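Ticket 1858: Schlagstatistik wird nach Spielerwechsel doppelt gezählt
Status: gelöst
Bereich: Scorebuch / Saisonwerte
Erstellt: 2021-03-17
Gemeldet von: Ignacio Quintana, Scorer, Baseballverein Ollville
Programm: Grerora Scorebuch, Abgleich über Hidus

Meldung

Hallo liebes Grerora-Team,

erst einmal vielen Dank für eure Geduld mit mir, ich weiß, dass ich schon im Herbst wegen der Pitcherwerte geschrieben habe und damals auch nicht gerade kurz. Diesmal geht es um die Schlagleute, genauer gesagt um unseren Second Baseman Benítez, und ich versuche, mich zusammenzureißen.

Benítez hat eine ziemlich maue letzte Saison hinter sich, das weiß er selbst, das weiß der Trainer, und die Leute auf der Tribüne wissen es leider auch. Im Oktober stand er laut meinem handgeschriebenen Scorebuch bei einem Schlagdurchschnitt von .267. Das ist für unsere Liga kein Drama, aber für einen, der im Jahr davor die halbe Mannschaft getragen hat, eben doch ein Rückschritt. Jetzt wollte ich für das Saisonheft die Werte aus dem Programm ziehen und bekomme bei ihm etwas ganz anderes angezeigt: eine OPS von .900! Ich habe mich für ihn gefreut, ungefähr so lange, wie der Kaffee durchlief, und dann habe ich nachgerechnet. Nach meinen Büchern müsste da .715 stehen.

Bei den anderen Spielern, die ich stichprobenweise verglichen habe, passt alles. Nur bei ihm nicht. Ich habe das Programm neu gestartet, mich ab- und wieder angemeldet und den Abgleich über Hidus noch einmal von Hand angestoßen. Danach stand dieselbe Zahl da. Der Schlagdurchschnitt selbst stimmt übrigens, es ist wirklich nur die OPS (und die Bases on Balls kommen mir auch zu viele vor, aber da will ich nichts behaupten).

Das Heft soll bald in den Druck, und ich möchte ungern einen Mann als Wiederauferstandenen feiern, der gerade ordentlich Sonderschichten im Käfig schiebt, weil es eben nicht lief.

Herzliche Grüße
Ignacio Quintana

Antwort Support

Hallo Herr Quintana,

schön, wieder von Ihnen zu lesen, und lange Meldungen sind uns viel lieber als ein einsames »geht nicht«. Ihre Beobachtung mit den Walks ist nämlich ein guter Hinweis. Wenn der Durchschnitt stimmt und die OPS zu hoch ist, dann kommen die zusätzlichen Punkte entweder aus den Walks oder aus den Total Bases. Beides wird bei uns getrennt von den Hits geführt.

Könnten Sie bitte einmal Folgendes nachsehen:

Unter Kader, Spielerprofil, Reiter »Positionen«: Ist Benítez dort mehr als einmal eingetragen?
Unter Saison, Einstellungen: Steht der Haken bei »Teilwerte zusammenführen«?
Unter Abgleich, Protokoll: Gibt es Zeilen mit dem Vermerk »übernommen (alt)«?

Bitte noch nichts löschen, auch wenn es in den Fingern juckt. Ein gelöschtes Profil nimmt die zugehörigen Spielberichte mit, und die zurückzuholen ist eine zähe Angelegenheit.

Viele Grüße vom Support

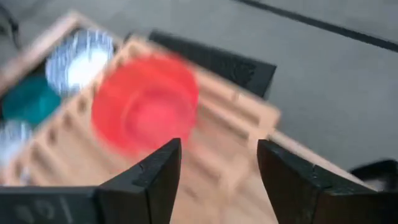

Rückmeldung Quintana

Hallo,

ich habe brav nichts gelöscht! Und ja, er ist zweimal drin. Einmal als Second Baseman und einmal als Designated Hitter. Jetzt fällt es mir auch wieder ein: Er hatte im Sommer Probleme mit der Wade, und der Trainer hat ihn eine Zeit lang nur schlagen lassen. Damals hat ihn wohl jemand von uns neu angelegt, statt die Position im bestehenden Profil zu ändern. Ich will nicht ausschließen, dass ich das war. Es war heiß, es war ein Doubleheader, und mein Kugelschreiber hatte auch schon aufgegeben.

Der Haken bei »Teilwerte zusammenführen« ist gesetzt. Im Protokoll finde ich tatsächlich mehrere Zeilen mit »übernommen (alt)«, und zwar alle aus den Wochen, in denen er DH war. Die Walks und die Extra-Base-Hits stehen dort sowohl beim einen als auch beim anderen Eintrag, die At-Bats und Hits nur beim ersten.

Kann es sein, dass er deshalb so glänzt? Und falls ja, wie bekomme ich die beiden wieder zu einer Person zusammen?

Antwort Support

Hallo Herr Quintana,

genau so ist es, und Sie haben uns die Suche damit sehr erleichtert. Hidus hat beim Abgleich das zweite Profil erkannt und die alten Teilwerte noch einmal angehängt. Bei At-Bats und Hits greift eine Prüfung gegen den Spielbericht, bei Walks und Total Bases fehlte sie in Ihrer Programmversion. Das ist unser Fehler und ganz bestimmt nicht der Ihres Kugelschreibers.

Bitte gehen Sie so vor:

1. Saison sichern (Datei, Sicherung anlegen).
2. Abgleich über Hidus auf »Pause« stellen.
3. Das Profil mit den meisten Spielen öffnen, bei Ihnen also das des Second Baseman.
4. »Profil verbinden« wählen und den DH-Eintrag anklicken.
5. Bei der Frage nach den Teilwerten »aus Spielberichten neu berechnen« nehmen, nicht »addieren«.
6. Abgleich wieder einschalten und einmal von Hand starten.

Sollte in Schritt 5 die Auswahl ausgegraut sein, ist meistens noch ein Spielbericht offen. Dann bitte zuerst den Bericht abschließen.

Rückmeldung Quintana

Bei mir war sie natürlich ausgegraut. Es lag an einem Freundschaftsspiel, das wegen Gewitter im vierten Inning abgebrochen wurde und seitdem als »laufend« im System hing. Ich habe es als abgebrochen markiert, danach ging alles glatt durch.

Die OPS steht jetzt bei .715, der Durchschnitt weiterhin bei .267, und die Walks stimmen mit meinem Buch überein. Ich habe sicherheitshalber noch die beiden Catcher und unseren Linksaußen im Outfield geprüft, die auch gelegentlich als DH gespielt haben. Alles sauber.

Benítez habe ich es beim Training erzählt. Er meinte, die .900 hätte er gern noch ein Weilchen behalten, und ob man das Ticket nicht erst nach dem Druck schließen könne. Ich soll euch trotzdem grüßen!

Eine Bitte hätte ich noch: Wäre es möglich, beim Anlegen eines Spielers eine kleine Warnung zu zeigen, wenn Name und Trikotnummer schon vorhanden sind? Das hätte mir den Nachmittag gerettet.

Antwort Support

Das freut uns sehr, und Grüße zurück nach Ollville. Die Warnung haben wir als Wunsch aufgenommen und mit diesem Ticket verknüpft. Die fehlende Prüfung bei Walks und Total Bases kommt mit der nächsten Aktualisierung, bis dahin bitte beim Wechsel auf DH nur die Position im vorhandenen Profil ändern. Die Sicherung aus Schritt 1 heben Sie am besten noch auf, bis das Heft gedruckt ist.

Ticket geschlossen. Lösung: Profile verbunden, Werte neu berechnet.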